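Milden Station Equipment Plan — Progress Report, November

Prepared by Impi Pesonen for the Jafri equipment fund

1. Where the budget stands

The grant line for handling equipment has $3386 left in it after the October invoices. Nothing has been committed against it since then. The two open items are replacement finger pads for the gripper and a second wrist camera. The Pruton quote for the camera is $579 with the cable and mounting plate. Drukeo quoted $321 for a set of finger pads, and the price holds until the end of the year.

We had planned to order both at the start of the quarter. The camera order was held back when Pruton changed the connector on the current model. Their sales desk has now confirmed that the old cable can still be supplied, so the quote stands.

2. Work on the station

Current work is on small soft-looking items, which are the hard case for this gripper. The bowl task uses a small cube and a round black bowl on a plain teal background. Glare on the glossy bowl is a concern for the vision side, and we would like to try a matte bowl before spending any money on lighting.
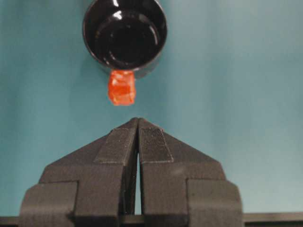 Wrist camera view of the bowl task, with the gripper fingers nearly closed and the orange-red cube by the rim of the bowl.

The textured pads matter more to us than the finger bodies. Drukeo sells them separately, and we intend to keep the present fingers through next year. A complete new gripper was in the first draft of this plan. I have taken it out — the lead time was too long and the case for it was weak.

3. Requests

We ask the fund to approve the pads and the camera together, $900 in total. That would leave $2486 on the line. We propose to hold that amount for a spare gripper motor and the annual service visit, neither of which has been quoted yet.

4. Schedule

Pads ship 3 weeks after the order is placed. The camera is a stock item. Fitting can be done on a Saturday so that the station does not lose a working day. Both service quotes will be attached to the next report.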